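미식축구공 킥 연습용 홀더, 두 달 써 본 후기

사회인 플래그 풋볼 팀에서 어쩌다 키커를 맡게 된 지 이제 두 시즌째입니다. 학교 다닐 때 축구를 조금 했다는 이유 하나로 떠밀리듯 맡은 자리인데, 막상 해 보니 이게 참 재미있어요. 문제는 늘 공을 잡아 줄 사람이었습니다. 팀 연습은 주말 하루뿐이고, 평일 저녁에 혼자 운동장에 나가면 공을 세워 줄 손이 없거든요. 그래서 9월 초에 Cikeo에서 나온 스탠드형 홀더를 하나 들였고, 두 달 가까이 거의 매주 들고 다녔으니 이제는 후기를 써도 되겠다 싶습니다.

구성은 아주 단출합니다. 접히는 다리 세 개에 공 윗부분을 눌러 주는 팔 하나, 그리고 천 주머니가 전부예요. 처음 상자를 열었을 때는 솔직히 '이게 다야?' 싶었는데, 들고 다녀 보니 단출한 게 얼마나 고마운지 모르겠습니다. 가방 옆 주머니에 쏙 들어가고, 펴고 접는 데 익숙해지면 장갑을 낀 채로도 금방 됩니다. 다만 처음 며칠은 다리 관절이 꽤 뻑뻑해서 손톱이 좀 고생했어요(지금은 부드럽습니다).

예전에는 Ultell의 고무 티를 썼습니다. 그것도 나쁜 물건은 아니에요. 값도 싸고 튼튼하고, 킥오프 연습에는 지금도 그걸 꺼냅니다. 그런데 필드골 연습은 공이 땅에 가깝게 서 있어야 실전 느낌이 나잖아요. 티 위에 올려놓고 차다가 시합 날 바닥에 세운 공을 차면 발등에 맞는 위치가 미묘하게 달라져서, 연습 때는 잘 들어가던 공이 자꾸 오른쪽으로 밀리더라고요. 홀더로 바꾸고 나서는 그 어긋남이 많이 줄었습니다. 정말 반가웠어요!

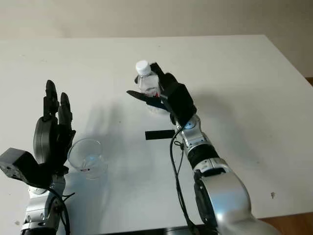

각도 조절 이야기를 꼭 하고 싶습니다. 저는 공을 제 쪽으로 살짝 기울여 놓고 차는 편인데, 이 홀더는 다리 위치만 조금 옮기면 원하는 기울기가 나옵니다. 누르는 팔의 끝이 작아서 발이 지나갈 때 걸리는 느낌도 없고요. 균형이 어떤 건지 감이 잘 안 오시면 사진 속 탁자에 놓인 투명한 컵을 떠올려 보세요. 컵은 바닥이 평평하니 그냥 놓으면 서 있지만, 미식축구공은 양 끝이 뾰족해서 위에서 잡아 주는 게 없으면 금세 드러눕습니다. 그 일을 이 가느다란 팔 하나가 해 주는 셈이에요.

거리별로도 꽤 차 봤습니다. 18야드에서는 홀더가 있는지도 잊을 만큼 편했고, 제 실력의 끝인 최대 40야드까지도 공이 흔들려서 망친 킥은 별로 없었습니다. 망친 건 대부분 제 디딤발 탓이었지요. 어느 토요일에는 욕심을 내서 하루에 100번을 찼다가 다음 날 계단을 옆으로 내려갔습니다. 홀더는 멀쩡했습니다.

아쉬운 점도 적어 두겠습니다. 우선 바람에 약합니다. 저희가 쓰는 Dosaswood 운동장은 강 쪽이 탁 트여 있어서 저녁이면 옆바람이 제법 부는데, 그럴 때는 디딤발을 내딛기도 전에 공이 스르르 돌아가 버려요. 다리 하나에 작은 모래주머니를 걸어 보았더니 나아지긴 했지만 짐이 하나 늘었습니다. 그리고 인조잔디에서는 안정적인데 맨땅에서는 다리 끝이 미끄러집니다. 고무 캡을 하나쯤 넣어 주었으면 좋았을 텐데요. 칠도 생각보다 빨리 벗겨져서 발목 쪽 색이 벌써 얼룩덜룩합니다.

살 때 Gilani 제품과 끝까지 고민했습니다. 그쪽은 더 무겁고 바닥이 넓어서 바람 많은 곳에서는 분명 나을 거예요. 팀 동료 것을 빌려 몇 번 차 봤는데 묵직하니 믿음이 가더군요. 대신 접어도 부피가 커서, 저처럼 퇴근길에 지하철로 운동장까지 가는 사람에게는 좀 버겁습니다. 차로 다니시는 분이라면 Gilani 쪽을 먼저 보셔도 좋겠습니다.

별점으로는 다섯 개 중 네 개를 주겠습니다. 다음 달부터는 해가 더 짧아지니 조명 있는 구장을 알아보는 중인데, 추운 날에도 관절이 잘 움직이는지는 겨울을 나 보고 이 글 아래에 덧붙이겠습니다.

2022년 10월 24일 월요일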